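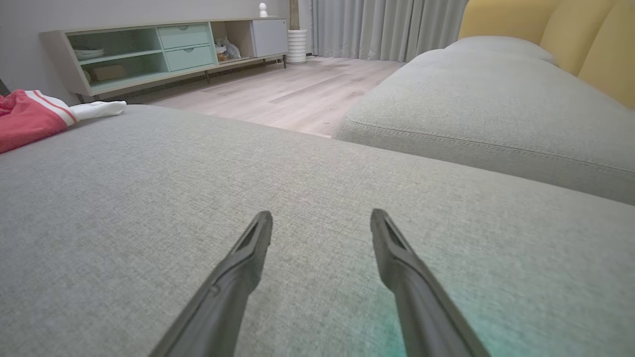 Illeo two-seater from Keskinen, light gray

We bought the Illeo in July to replace a sofa that had gone soft in the middle. Delivery to Jornville took 8 days and cost $149, which I thought was steep. The legs screw on by hand.

The seat is firm. I'm fine with it for a movie, but my sister Iida wants a pillow behind her back. The speckled fabric hides lint well – crumbs less so. The seat cushion covers don't come off, so spills have to be sponged.

I'd buy it again at the sale price. Four stars.

Hanne Savolainen, Aug 22, 2023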